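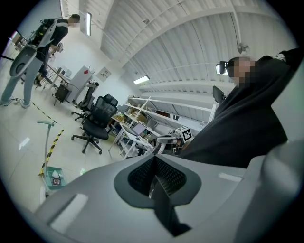 Benedicta Tsikata replied:
I would ask that the white shelving remain where it is. The proposal to replace it with closed cupboards was circulated in January and I objected to it then. Staff who use the room need to see the small boxes from the door. If they are placed behind doors, they will be labeled once and then forgotten.

urnby_rooms (Moderator) wrote:
Thank you for the comment. It has been added to the file for Room 2184. For those joining the thread, the items open for discussion are the back wall shelving, the desk on the left side, the two cabinets next to it, and the office chairs. Ceiling work is handled under a separate request and will not be discussed in this thread.

Please keep replies to one item at a time where possible.

stores_kekport wrote:
On the shelving. We do not share the view given above. Open shelves collect dust, and small boxes are moved from tier to tier until the labels no longer match the list. Our own room at Kekport changed to closed cupboards and the monthly check now takes less time. We recommend the same for 2184.

If the open unit is kept, we request that each tier be given to a single type of item and that the tier be marked on its front edge.

Benedicta Tsikata replied:
I have no objection to marking the tiers. I do object to the comparison. The room at Kekport is a storeroom and is visited by two members of staff. Room 2184 is a working room and people reach for things while they are in the middle of something else. A cupboard door that opens outward also takes floor space, and floor space is what we are short of.

p.office wrote:
Item: chairs.

There are two black office chairs on the floor. The one with the mesh back and headrest is suitable for long periods at the desk and should be kept. We would like to know if the other is still required. Chairs on casters tend to end up in the middle of the room, and users then have to steer around them.

The Putus office has a shortage of desk chairs and would be glad to receive one.

urnby_rooms (Moderator) wrote:
Transfers between offices require a signed form from both sides. Please do not collect furniture before the form has been returned. This was a problem last year.

lmanalastas wrote:
I would prefer that both chairs stay. There is one desk along that wall but it is regularly shared, and a visitor should be able to sit down. What would help is an agreed parking place for the second chair. I suggest directly in front of the shelving when the shelves are not in use, or under the desk if the height allows. I have not measured it.

p.office wrote:
In front of the shelving would block the lower tiers.

lmanalastas wrote:
Agreed, that was a poor suggestion. Under the desk, then.

stores_kekport wrote:
Item: cabinets.

The black drawer cabinet beside the desk and the white cabinet next to it serve overlapping purposes as far as we can tell from the inventory. The inventory gives stationery for both. Can the room users confirm what is kept in each? We also need to know what the red sticker on the white cabinet means. In our system a red sticker near the top corner marks a piece due for disposal. If Urnby uses it for something else, it should be replaced before the next collection round.

Benedicta Tsikata replied:
Drawers: pens, tape, spare labels, scissors. White cabinet: paper stock and the first aid refill packs. The inventory is out of date and I will send a corrected page.

The sticker is not a disposal mark. It was placed there under the old numbering system. I would be grateful if the collection team could be told this in writing, as we have lost a cabinet in this way before and it took 6 weeks to get it back.

urnby_rooms (Moderator) wrote:
Noted. The collection team has been informed and the sticker will be changed to a plain white one. The framed panel on the wall to the right of the cabinet stays in place, and no furniture is to be put in front of it.

night_desk_16 wrote:
May I raise the desk itself. The rule for shared rooms is a clear surface at the end of the day, and there are assorted items on this one. I do not wish to single out one room, but the cleaning staff will not wipe a desk that has things on it – they have been told not to move anything. The same applies to cables on the floor. A thin one was lying across it in the picture and the mop cannot go over it.

lmanalastas wrote:
The point about cables is fair. As for the desk, the rule says "clear or tidy" and has said so since it was revised. Items in regular use may stay if they are placed in a tray. I can order two trays from the general supply list.

night_desk_16 wrote:
The version posted on our notice board says "clear" only. Which version is in force?

urnby_rooms (Moderator) wrote:
The revised version is in force. The notice board copy will be exchanged. Two trays are approved for Room 2184.

On the shelving, the open unit will be kept for now, with tier labels supplied by Kekport stores. The request for closed cupboards remains on file and may be raised again with the next furniture budget. The chair question stays open until the desk height has been measured.

stores_kekport wrote:
We accept this for the current budget year and wish our disagreement to be recorded. Please send us the number of tiers and the width of the front edge so that the labels can be cut to size.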